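Workshop notebook, February, evening

Good day! The fourth track is finally sounding like a song and I want to get everything down while it's still in my ears.

Started at 10 with the new strings on the parlor guitar. They had all night to settle and it held its tuning through the whole morning, capo on and off, which it has never done for me before. Nafula came in with her nyatiti part mostly worked out (she'd been humming it on the bus, she said) and played it through twice before I had a microphone anywhere near her. Lesson for next time: put something up before anyone sits down. The second pass was gorgeous and it only exists in our heads now.

Tempo. We tried "Ralgate" at 118, where the demo was, and it felt like chasing a dog down a hill. Fun, but the words were getting swallowed. Bláthnaid suggested dropping the click altogether and letting her harp lead the first verse, with the rest of us coming in when she breathed. Oh, it was lovely! The whole song leans forward a little in the chorus now and settles back again after it. Editing will be harder with no grid and I don't care at all.

Microphones, for my own memory: small condenser on the harp, low down, pointing at the soundboard and a bit off to the left. Ribbon on the guitar, farther back than I'd normally dare. Nafula's buzz is a huge part of the sound and the first position we tried made it thin, so we moved the mic toward the bridge and turned the gain down. Cut everything below 300 on the harp double, only on the double. The main harp keeps its low end or the song falls over.

Take 3 is the keeper. There's a chair creak right before the last chorus and we all voted to leave it in. Take 2 has a better ending, so I may borrow the final chord if the tuning matches closely enough.

Words: second verse still has the line about the ferry that I've never believed when I sing it. Bláthnaid thinks the verse should stop a line early and let the harp answer. Tried it, liked it, slightly sad about the ferry. Keeping the old version on the back page of the lyric book in case I change my mind.

After lunch we messed around with "Mistis," which so far is a drone, a whistle tune and a lot of hope. Dropped the guitar to DADGAD and found a little climbing figure under the tune that made Nafula laugh out loud. Recorded it on the phone, file is named "climbing thing." Somebody please listen to it before we rehearse again and tell me whether it's as good as I think it is! The whistle wants to be a low one, I'm sure of it. The high one sits right on top of the voice and they fight.

Still to do: rough mix of "Ralgate" to send to Ionescu for a first listen, a longer cable for the far side of the room, and the set order for the Murkell evening. I'd love to open with the harp by itself and let people finish their conversations over it.
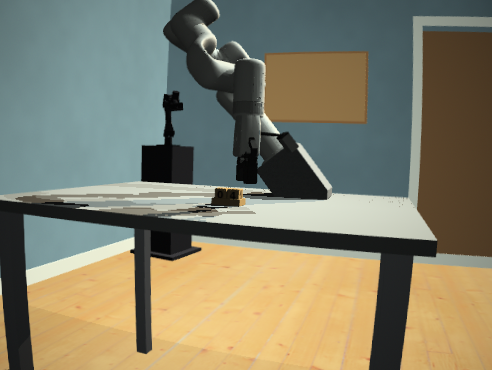
Then straight into "Ralgate," no talking in between, with Nafula starting the buzz under the last harp note while it's still ringing. We tried that join at the end of the day, just once, and I got goosebumps. Bláthnaid wants to hold the note longer. I'd like to hear it both ways before we settle on one.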